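Shared Kitchen Reopens at Henia House With New Rules for Refrigerator Use

By Gadisa Negash
August
41 shares | 3 comments

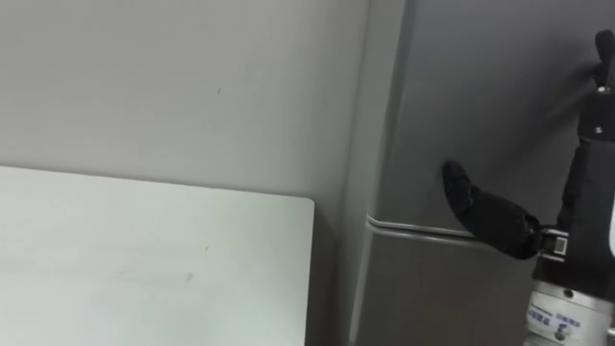

The shared kitchen on the ground floor of Henia House in Zekeston will return to regular hours on Sunday, the residence office has announced. The room was closed for 10 days while the walls were repainted and the flooring beside the sink was replaced.

Residents of the 28 apartments that rely on the kitchen were notified by letter last week. The letter sets out new arrangements for the refrigerator, which has been the subject of most of the complaints received by the office this year.

Under the new arrangements, the upper compartment is reserved for food that residents intend to eat within the week. The lower compartment is for items stored longer. All containers must carry an apartment number and the date on which they were placed inside. Unlabeled items will be removed every Sunday at 7 p.m.

"Residents asked for a system that is simple and applied in the same way to everyone," said Leonora Evangelista, residence manager. "The previous rules ran to four pages, and very few people had read them. The new ones fit on a single sheet."

The office also asks residents to check that both doors are fully closed before leaving the kitchen. According to the letter, a door left ajar overnight in the spring led to the loss of a considerable amount of food, including supplies purchased for the building's annual supper.

The refrigerator will be emptied and wiped down on the last Sunday of each month. Residents should collect their belongings by noon on that day. Cleaning is expected to take about 30 minutes, and a cooler with ice packs will be available in the hallway for anyone unable to take food back to an apartment.

Tables and other work surfaces are to be left clear after use. Small appliances may be brought down from apartments but may not be stored in the kitchen. Hot pans must be placed on the trivets supplied. Items left on a surface for more than 24 hours will be moved to the shelf outside the residence office, where they may be claimed during office hours.

Painting was carried out by Kozłowski, a local contractor that also completed the stairwells last year. The walls received two coats of washable gray paint. Residents are requested not to attach notices to them with tape or adhesive hooks — a corkboard will be installed in the hallway for that purpose. The flooring was supplied by Hanar.

The kitchen will be open daily from 6 a.m. to 11 p.m. Reservations for group meals may be made at the office beginning Monday, with a limit of one evening reservation per apartment each month. Existing reservations made before the closure will be honored.

Comments on the new arrangements may be submitted in writing to the residence office. Ms. Evangelista said the rules would be reviewed in the winter and that any changes would be posted before they take effect.

3 comments | Share this story

Contact the newsroom | © Zekeston Community News. All rights reserved. | Back to top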